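Slippery When Polished? Floor Surfaces and Walking Safety in the Gullarham Public Library
Project report, Building Materials in Daily Life
Group members: Anikó Bognár, Efren Belmonte, Abrehet Habte
Supervisor: Tamás Magyar

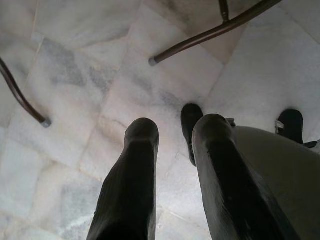 1. Introduction

Our project started from a small question. Why do people in some buildings walk slowly and look down, while in other buildings they walk fast and look ahead? We thought that the floor has a part in this, and we wanted to study it with simple methods, because our group had no laboratory equipment and only one semester.

We chose the public library in Gullarham. It has three kinds of floor under one roof: polished stone in the entrance hall, linoleum in the reading room, and carpet in the children's section. The building manager, Mr. Ernő Hegyi, gave us permission to observe during opening hours, under the condition that we do not film or talk to visitors while they are walking.

2. Background

A floor is slippery when there is not enough friction between the surface and the shoe. For a person who walks straight on a level floor, the needed friction is quite low. It becomes higher when the person turns, stops suddenly or carries something heavy. Water changes the situation very much, because a thin film of water can separate the sole from the floor. Rough surfaces have small high points that can break through this film. Polished surfaces have fewer of them.

Marble is a natural stone which consists mostly of calcite. Calcite is a soft mineral and it is sensitive to acid, so vinegar and many bathroom cleaners leave dull marks on it. For this reason marble should be cleaned with a neutral product. Linoleum is made from linseed oil, cork or wood flour and other materials on a fabric back. It is a little elastic, and strong alkaline cleaners can damage it. Carpet is rarely slippery, but its edges can cause people to trip.

3. Method

We observed on eight days in November and December, always between 3 p.m. and 6 p.m. One person sat in the entrance hall and one person sat in the reading room. The third person wrote down the weather and the state of the door mats.

For each adult visitor we wrote only if he or she walked normally, slowed down on the floor, or slipped. We counted a slip when the foot moved visibly and the person had to correct the balance. A visitor who passed both places was counted two times, one time for each floor. We did not count children, because they run in a very irregular way and we could not agree on the categories.

We also gave a short paper questionnaire at the exit. It was answered by 40 visitors.

4. Results

In total we recorded 1407 passages. Of these, 688 were in the entrance hall and the other 719 were in the reading room.

We saw eight slips, all in the entrance hall. None of them ended with a fall. Six happened on rainy days and two on dry days. In the reading room we saw no slips, but people there were already far from the door and their shoes had time to dry, so the comparison is not completely fair to the stone.

Slowing down was more difficult to judge. On rainy days many visitors made shorter steps after they left the mat. Some of them slowed down only because they were closing an umbrella or looking for a library card.

In the questionnaire, 22 of the 40 visitors said that the entrance hall feels less safe than the rest of the building. When we asked which floor they like most, the stone floor was still the first choice, with 19 answers. Several people wrote that it looks clean and bright. One older visitor wrote that she likes it "in summer."

5. Discussion

The door mat was more important than we expected. It is short, and most adults cross it in two steps. On Thursday of the last week it was taken away for washing, it rained, and three of our eight slips happened on that afternoon. This is too little data for a strong conclusion, but we think that a longer mat would be the cheapest improvement.

Another possibility is to treat the stone so that it becomes less smooth. Mr. Hegyi told us that this was discussed before and the library did not want to change the look of the hall.

Our method has weak points. Two observers do not always see the same thing, and in the first two days Efren marked many more people as "slowed down" than Abrehet did. After that we practiced together for one hour and our numbers became closer. We kept the first two days in the totals.

6. Recommendations to the library

Put a longer mat at the main door, and keep a second one for washing days.
Mop the hall before opening, or close one half of it while it is drying.
Use only neutral cleaner on the stone.
Check the carpet edge near the children's shelves, where one corner is lifting.

We gave these points to Mr. Hegyi on one printed page, and he asked us also for the questionnaire answers without names. The tables with the daily counts are in the appendix.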